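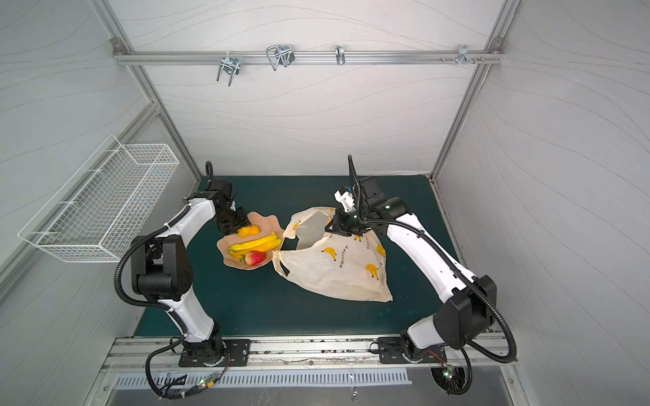 Station 2, bagging task, left arm over the fruit plate and right arm at the mouth of the bag.

Sun 31 July

Weekend session, software only. Present: the undersigned and Shewit Yilma. No mechanical changes were made to the station, and the hooks and the wall basket were left out of the task definition until the planner work is complete.

The purpose of the session was to replace the fixed handover timer in Gudeta, our two-arm planner, with a condition based on the state of the bag. Under the old arrangement the left arm began its descent a set interval after the right gripper reported closure. That interval was chosen in the spring for a stiff paper bag and has never suited plastic film. A thin bag lies flat, and a closed gripper tells the planner very little about whether there is an opening to aim for.

The new condition draws on the right wrist camera. The perception node now estimates the outline of the bag mouth and publishes it with a confidence value. Gudeta holds the left arm at its pre-grasp pose above the chosen item until that value has stayed over the threshold for 8 consecutive frames. The orange was set as the first item, followed by the strawberry. The bananas were kept in view as an obstacle and were not a target today.

Mrs. Yilma reviewed the outline estimates against the recorded frames, 557 in all. Her principal finding concerns the printing on the bag. The small yellow bananas drawn on the film were at times segmented as fruit, and on two occasions the planner proposed a grasp on them. She has added a height check against the table plane, which removed both false proposals on replay. The check has not yet been tried on the live station. The gray lines on the wall panels gave no difficulty.

A second matter is latency. The outline estimate reaches the planner around 20 milliseconds later than the joint states, and the two were being merged without regard to their time stamps. I have moved the merge into the Flalo message layer, where both streams are now aligned before anything downstream may read them. The collision margin between the two forearms is computed from the aligned stream only. Unit tests pass. One integration test, number 18, fails intermittently on shutdown and is recorded as open.

For the next session: run the height check live, log the threshold crossings separately for each item, and decide whether the bag handle should be modeled at all. Mrs. Yilma favors leaving it out. I am inclined to keep a coarse version, as the handle loop lies close to the rim of the plate and the left arm passes over it. The branch is not to be merged before September.

M. Habte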